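Vivanham Table Oil: Common Questions

How often should I oil a wooden table?
Twice a year is enough for most homes. If the table gets daily meals, add a third coat in October, before the heating comes on.

How long does a coat take to dry?
Leave it for 11 hours. You can put light things on it after that, but wait two days before hot dishes.
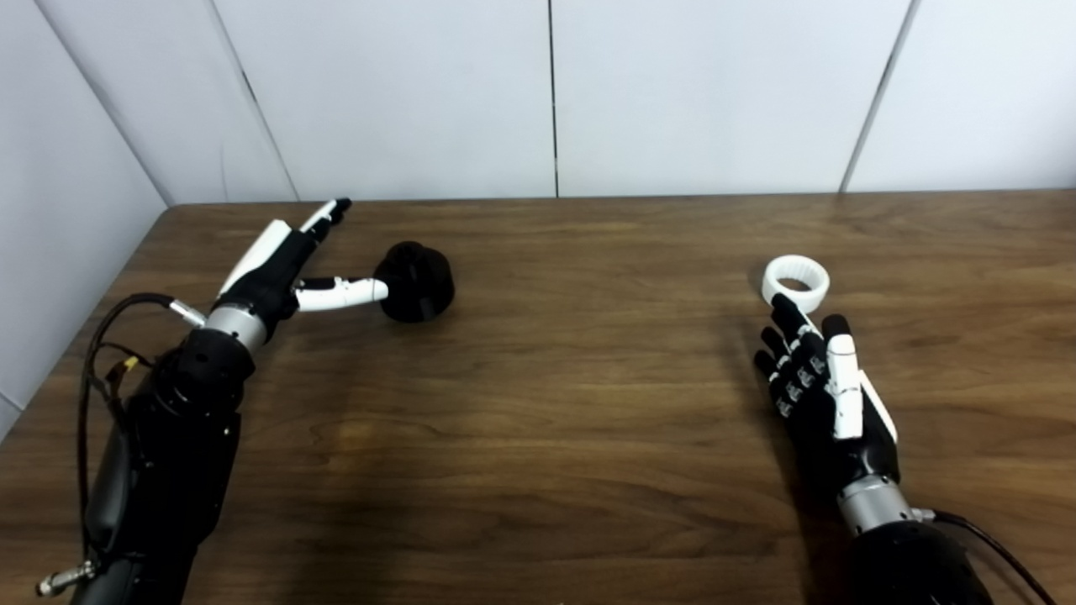
Can I use it over varnish?
No. The oil has to soak into bare wood. Sand the varnish off first — 112 grit is too coarse for the last pass, so finish with something finer.

Is it safe for cutting boards?
Use Baysal board oil for those.

Do you ship cans abroad?
Not at present. Trandano stocks the small can in its stores.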